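Household waste sorting

13 March 2026 – Idwood Reference, Home and Daily Life

Household waste sorting is the practice of separating rubbish at home before it is collected. It is usually done by material, with paper, glass, metal and food scraps kept apart from general waste. Rules differ between districts, and a item accepted in one town may be refused in the next.

Light packaging is the most difficult group. Sachets and sweet wrappers are often made of several thin layers bonded together, and few plants can separate them. They are therefore placed in general waste in most districts.

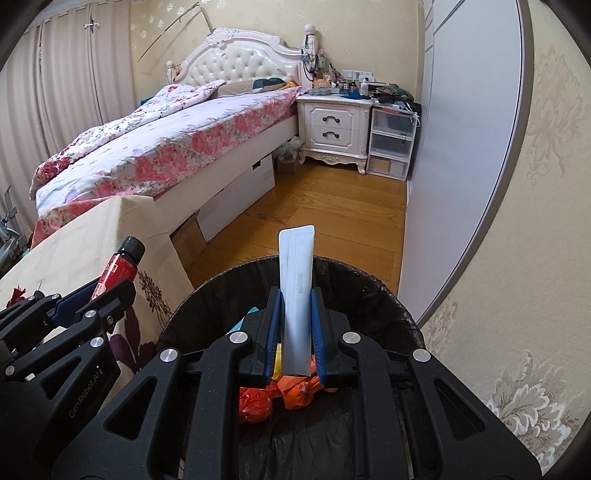

Collection is commonly arranged by street. In Clullerano, general waste is taken every week and paper every 3 weeks, with a change of timetable each April. Lined bins are permitted there, although bags holding more than 30 litres must be tied.

Plastic film is treated separately in some schemes. Clean film may be returned to large shops, while film marked by food or grease is normally refused. Residents are asked to keep it dry and to store it in one bag until it can be handed in.

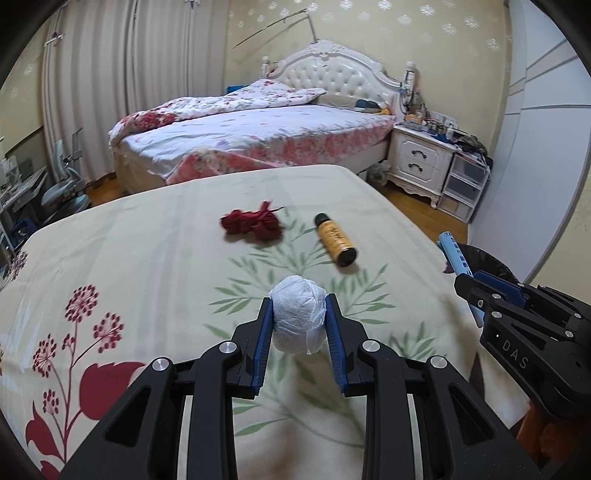 Kováčik, in a reader's note to this article, objects that return points for film are too far apart to be of use outside towns, and that the nearest to Unduvix is around 12 miles away. The note adds that a monthly van would serve villages better – a method already used for glass.

Contact the editors | Copyright Idwood Reference | Back to top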